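Landwood 양조 기록 데이터셋 안내

버전 3, 2020년 9월 7일 갱신

개요

Landwood는 작은 양조장 네 곳의 맥주 양조 기록을 한 표에 모은 데이터셋입니다. 한 줄이 한 번의 양조(배치)에 해당하고, 모두 3862줄이 있습니다. 저는 취미로 집에서 맥주를 만들다가 다른 사람의 발효 기록을 비교하고 싶어서 이 일을 시작했습니다. 한국어는 저의 모국어가 아닙니다. 어색한 문장이 있으면 이슈로 알려 주시면 고치겠습니다. 영어판 설명서도 있지만 한국어판을 먼저 고치고 있으므로, 두 문서의 내용이 다르면 한국어판을 따라 주십시오.

기록을 제공한 양조장은 Naltanel, Kruger, Orkier, 그리고 이름을 밝히지 않기를 원한 한 곳입니다. 마지막 양조장은 표 안에서 "D"로 표시합니다. D가 어디인지 묻는 메일에는 대답하지 않습니다.

파일 구성

batches.csv: 중심이 되는 표입니다. 배치 번호, 양조장, 스타일, 양조한 주, 초기 비중, 최종 비중, 발효 온도, 효모 종류가 들어 있습니다.
hops.csv: 홉 투입 기록입니다. 배치 하나에 여러 줄이 있을 수 있습니다.
malt.csv: 맥아 배합입니다. 비율의 합은 100이 되어야 하지만, 반올림 때문에 조금 어긋나는 배치가 있습니다.
notes.csv: 양조사가 쓴 짧은 메모입니다. 원문의 언어를 그대로 두었고 번역하지 않았습니다.
styles.txt: 스타일 이름을 통일할 때 사용한 대응표입니다.

모든 파일은 UTF-8이고, 구분 기호는 쉼표입니다. notes.csv에는 줄바꿈이 들어간 메모가 있으므로 한 줄씩 읽는 간단한 프로그램으로는 잘못 읽힙니다. CSV를 제대로 지원하는 도구를 사용해 주십시오.

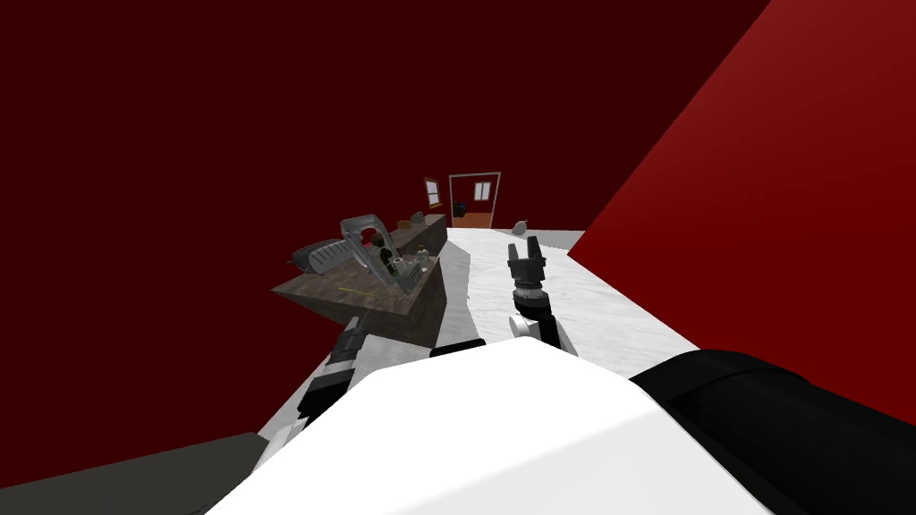 열에 대한 설명

batch_id는 양조장 글자 하나와 숫자로 되어 있습니다. 숫자는 양조장에서 쓰던 번호를 그대로 옮긴 것이 아니고, 제가 날짜 순서로 다시 붙인 것입니다. 그래서 양조장 홈페이지에 있는 배치 번호와 맞춰 보아도 맞지 않습니다.

og와 fg는 초기 비중과 최종 비중입니다. Kruger의 기록은 원래 플라토 도수로 되어 있어서 비중으로 환산했습니다. 원래 값은 og_plato, fg_plato 열에 남겨 두었습니다. 다른 양조장에서는 이 두 열이 비어 있습니다.

ferm_temp는 주발효 기간의 평균 온도이고 단위는 섭씨입니다. 평균을 내는 방법은 양조장마다 다릅니다. Naltanel은 발효조의 센서가 한 시간마다 기록한 값을 평균했고, Orkier는 아침에 한 번 손으로 적은 값을 평균했습니다. 두 곳의 온도를 직접 비교하는 분석은 권하지 않습니다. 여름에는 낮과 밤의 차이가 커서, 특히 8월의 값은 주의해서 보셔야 합니다.

yeast는 효모의 계통을 넓게 나눈 것입니다. 에일, 라거, 밀맥주, 벨기에, 야생, 혼합의 여섯 가지만 있습니다. 제품 이름은 양조장의 요청으로 지웠습니다. 메모 안에 제품 이름이 남아 있는 것을 발견하시면 알려 주십시오.

repitched는 효모를 다시 사용한 횟수입니다. 0은 새 효모, 빈칸은 모른다는 뜻입니다. 버전 1에서는 빈칸과 0을 구별하지 않았습니다. 버전 1을 사용한 분은 이 열을 꼭 다시 확인해 주십시오.

dry_hop_days는 드라이 호핑을 한 날의 수입니다. 두 번에 나누어 넣은 경우에는 첫 번째 투입부터 마지막 제거까지를 셉니다.

수집과 정리 방법

Naltanel과 Kruger는 스프레드시트를 보내 주었습니다. Orkier의 기록은 종이 공책이었고, 제가 약 40일 동안 손으로 입력했습니다. 글씨를 읽기 어려운 곳은 추측하지 않고 빈칸으로 두었습니다. 양조장 D는 자기가 쓰는 관리 프로그램에서 내보낸 파일을 주었는데, 날짜의 일과 월이 섞여 있는 부분이 있었습니다. 판단할 수 없는 날짜는 week 열을 비우고 date_flag 열에 1을 넣었습니다.

스타일 이름은 정리하는 데 시간이 가장 많이 걸렸습니다. 같은 맥주를 어떤 해에는 페일 에일, 다른 해에는 세션 IPA라고 적은 경우가 있습니다. 원래 이름은 style_raw에, 통일한 이름은 style에 있습니다. 통일한 이름에 동의하지 않으시면 styles.txt를 고쳐서 다시 만들 수 있습니다.

한 번의 양조가 두 개의 발효조로 나뉜 경우에는 배치를 둘로 기록하고 parent_id로 연결했습니다. 반대로 두 번 양조해서 한 발효조에 모은 경우에는 한 줄로 기록했습니다. 이런 배치는 volume이 크게 나오지만 오류가 아닙니다.
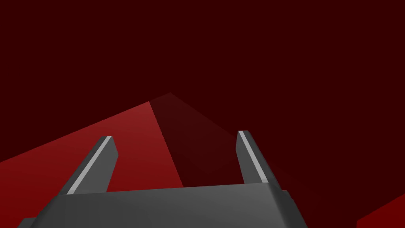 버전 2를 써 본 사용자가 이슈에 남긴 글입니다. 배치가 둘로 나뉜 경우에 맥아 배합이 양쪽에 똑같이 들어 있어서, 맥아 사용량을 합하면 두 배가 됩니다. 저는 이것을 모르고 한동안 Orkier가 맥아를 아주 많이 쓰는 곳이라고 생각했습니다. parent_id가 있는 줄은 한쪽만 세라고 설명서에 써 주시면 좋겠습니다.

지적이 맞습니다. 버전 3에서는 malt.csv에 share 열을 추가했습니다. 사용량을 합할 때는 반드시 weight에 share를 곱한 다음에 더해 주십시오. 나뉘지 않은 배치의 share는 1입니다. hops.csv에는 이 문제가 일부만 있습니다. 끓임 단계의 홉은 share가 필요하고, 드라이 호핑은 발효조마다 따로 기록했으므로 필요하지 않습니다.

알려진 문제

Kruger의 초기 기록에는 최종 비중이 초기 비중보다 높은 배치가 몇 개 있습니다. 두 값이 바뀐 것으로 보이지만 확인하지 못해서 그대로 두었습니다.
양조장 D의 volume은 리터가 아니고 헥토리터일 가능성이 있는 줄이 있습니다. volume_flag를 보십시오.
실패해서 버린 배치는 양조장마다 기록하는 습관이 다릅니다. Naltanel은 모두 적었고, Orkier는 거의 적지 않았습니다. 실패율을 계산하는 용도로는 적당하지 않습니다.
배럴 숙성 맥주는 최종 비중을 숙성 전에 잰 것과 숙성 후에 잰 것이 섞여 있습니다.

권하지 않는 용도

이 데이터로 양조장의 순위를 만들지 말아 주십시오. 맛에 대한 평가나 판매량은 들어 있지 않습니다. 또 알코올 도수를 표시하는 라벨의 근거로 사용하시면 안 됩니다. abv 열은 비중으로 계산한 값이고, 실험실에서 측정한 값이 아닙니다.

사용 조건

출처를 적으면 자유롭게 사용하고 고칠 수 있습니다. 출처에는 "Landwood 양조 기록 데이터셋"과 버전 번호를 적어 주십시오. notes.csv의 메모는 양조사가 쓴 글이므로, 20단어가 넘는 인용은 먼저 저에게 물어봐 주십시오.

변경 기록

버전 3: share 열 추가, Orkier의 마지막 공책 입력, 스타일 대응표 수정.
버전 2: repitched의 빈칸과 0을 구별, 양조장 D 추가.
버전 1: 첫 공개. Naltanel과 Kruger 전체, Orkier 일부.

다음 버전에서는 물의 성분 기록을 넣으려고 합니다. 현재 Kruger의 자료만 받았고, Naltanel에서는 답을 기다리고 있습니다.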